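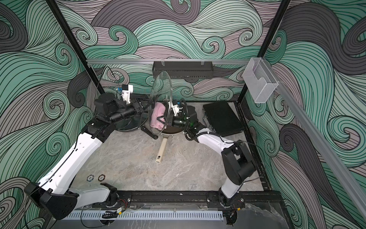 Why do people keep lids that no longer fit any pot they own?
Mostly out of a belief that the right pot is still somewhere in the house, a belief that survives repeated searching and, in several of our cases, a change of house.

4. Findings: The Orphan Lid and Its Defenders

4.1 Prevalence

We had expected the kitchen drawer to be the dullest part of the study. The interview guide gave it a single line, between spare keys and expired medicine, and the pilot round in January did nothing to suggest it deserved more. Of the 179 households that completed the full inventory, however, 100 held at least one lid with no matching vessel. Eight held lids and no pots of any kind, having moved entirely to the microwave, and these were among the most reluctant to discard anything.

The reverse case, a pot without a lid, was treated very differently. Respondents called such a pot "fine" or "the pasta one" and went on using it with a dinner plate on top. A lidless pot is apparently still a pot. What a potless lid might be was a question that made people visibly tired.

4.2 Accounts given for keeping

Answers were coded by two readers working separately, who disagreed chiefly about sarcasm. The most common account we labeled deferred reunion: the pot had been lent to a sister, taken to a potluck, or left in a garage, and would be back. When asked how long it had been gone, respondents gave figures that did their case little good. One had lent out a stockpot before the birth of a child who was, at the time of the interview, learning to drive.

The second account was general usefulness. Glass lids did especially well here, on the grounds that a person can see through them, and a lid that almost fits was held to be better than foil. Figure 1, at the head of this section, includes a lid of this type, round and clear with a black knob, along with a frying pan. Metal lids had fewer admirers. They were defended as drip trays, as spoon rests, and in one apartment as a cymbal.

The third account was no account. These respondents looked into the drawer, looked at the interviewer, and closed the drawer.

4.3 Storage and household politics

Bitar's earlier typology of domestic clutter (Hanan Bitar, unpublished working paper) sorts objects by how annoyed a second adult is at finding them. We found it hard to improve on. In shared homes, lids were nearly always kept by one person and resented by another, and the two gave incompatible estimates of how many there were. Our own count usually landed above both.

Racks did not help. Households that had bought the Vaden upright organizer filled its empty slots with further lids, some brought up from the basement for the purpose. Owners of the Jolta stacking set, sold with one lid meant to serve every pan, had kept all their old lids in case the new one was lost. It sometimes had been.

4.4 Disposal

Disposal was rare and tended to be accidental. The 3,770 items recorded as leaving kitchens over the study period included chipped mugs, takeout tubs, and a fondue set that was returned by the person it was given to. Lids barely register in that total. Several participants had put one in a donation box and taken it out again before the box reached the car.

A separate difficulty concerns the secondhand trade. The manager of a Gitesent thrift store told us that loose lids are accepted, priced, and placed on a shelf, where they are bought by people who own a pot of unknown diameter and feel lucky. Most do not fit. We made no attempt to trace them past the register, although one buyer, interviewed in the parking lot, already had plans to keep hers.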